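Home | Features | Food & Drink | Gardens | Back Issues | Subscribe

We use cookies to remember your settings and to count our readers. Carry on browsing and we'll assume you're happy with that. Close

Cold Comfort
Iced tea, a second-hand obsession with freezers, and how to set up a drinks corner before the summer gets going
Tuesday, May 4, 2010

The first warm week always catches me out. One day I'm looking for my other glove and the next I'm standing in the village shop at Pavitz, holding a bottle of something cold against the side of my neck and wondering why I ever drink anything else.

I came to bottled tea late. I grew up with squash in summer and proper tea all year round, and the idea of putting the second into a bottle like the first seemed daft to everybody in our house. Then a friend's brother moved in over a noodle shop and we spent most of one June on the pavement outside it, working our way along the shelf. Jasmine tea, barley tea, lemon tea so sweet it made your teeth hum, a dark smoky one I have been trying to find again ever since. I was hooked!

Part of the pleasure is the colour. Tea in a cup is mostly a matter of brown, but give it a clear bottle and some light and it turns into something you'd happily hang in a window. The shops that sell the most of it know this very well, and they put their ambers and oranges where the sun can get at them in the morning (and move them well out of it by lunchtime, if they've any sense).
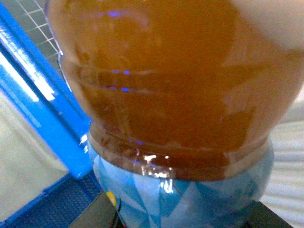 Amber and orange through ribbed plastic, with a label in blue and white triangles.

I love a good label, too. The blue ones do half the cooling for you before you've got the top off. I've kept a few flat between the pages of an atlas, and I'm not embarrassed about it. Ribbed bottles are my favourites to hold, because they don't slide about when your hands are wet from the ice bucket, and they make a lovely noise if you run a thumbnail down them. Small children find this out in seconds and then you have a whole afternoon of it.

Now, to the cold itself. A kitchen fridge is a poor place for summer drinks. It's full of other people's yoghurt, the door gets opened every five minutes, and the only shelf tall enough for a bottle always has a lettuce on it. For years I made do with a picnic box and bags of ice from the garage. Then I went to see a community hall at Amwood that had kitted out its back room for the cricket teas, and I came home wanting a shop freezer of my own.

I mean the low white kind with the sliding glass on top, the one you leaned over as a child with your feet off the ground, trying to reach the last choc ice. They are splendid things. You can see what you've got without opening anything. Cold air is heavy and likes to stay at the bottom of a chest, so a quick rummage from above costs you much less of it than swinging open an upright door. And many can be turned up from freezing to plain chilling, which is the bit that matters for drinks. Do check before you buy, though! A bottle left in at full freeze will swell, and a split one makes a mess you'll be chipping at for days.

I looked at new ones first. The Bundgaard catalogue had a beauty that I went back to every night for a week, and then I saw that it was 90 centimetres across and remembered the width of our back passage. Measure your doors. Measure the turn at the bottom of the stairs as well, if there is one. In the end I rang round the second-hand dealers, and Umar Refrigeration, who deal mainly with corner shops closing down or doing up, let me come and lean over everything in the warehouse until I was sure.

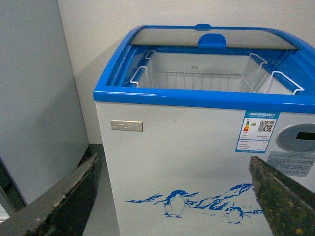
Baskets are worth asking about, by the way. They go missing when a freezer changes hands, and buying them afterwards is a nuisance, as every maker seems to bend the hooks a little differently. A hanging basket keeps the things you want often up near the top, so I use mine for cans, cut lemons in a tub and the little cartons that would otherwise sink out of sight. Tall bottles stand underneath. You lift the basket out to get at them, and it goes straight back on its hooks.

Give it a level floor and a bit of breathing room behind. Keep it out of direct sun, for its own sake and for your electricity bill. If it has had a journey, let it stand upright for a good few hours before you switch it on. The sliding glass wants a wipe along the runners every week or so with warm water and a drop of washing-up liquid; sugar gets in there, and a sticky lid is one that people leave open. Dry the rim afterwards.

As for filling it, I'd say be greedy about variety and modest about amounts. Mine looks best with a few of everything. When we did my aunt's birthday I put in 100 bottles, which was showing off, and we were drinking peach tea until the clocks went back.

And do make your own alongside. Cold-brewed tea is the easiest thing in the world: four heaped teaspoons of loose leaf to a litre of cold water, a lid, and overnight in the fridge. Strain it in the morning. It comes out soft and clear with hardly any bitterness, and it takes a slice of orange very nicely. Darjeeling is good, a roasted oolong is better, and the cheap black tea from the back of the cupboard will surprise you.

READERS' COMMENTS (3)

marrowfat19: We had one of these in the shed for years and the hum kept the dog company. Agree about the runners. An old toothbrush is the thing for the corners.

Teapot Lil: Could you say which oolong? My last cold brew tasted of pond.

K. in Pavitz: The shop has the lemon one back in, bottom shelf by the newspapers. Leave some for the rest of us please.

Get our free monthly newsletter. Enter your email address to sign up. You can unsubscribe at any time.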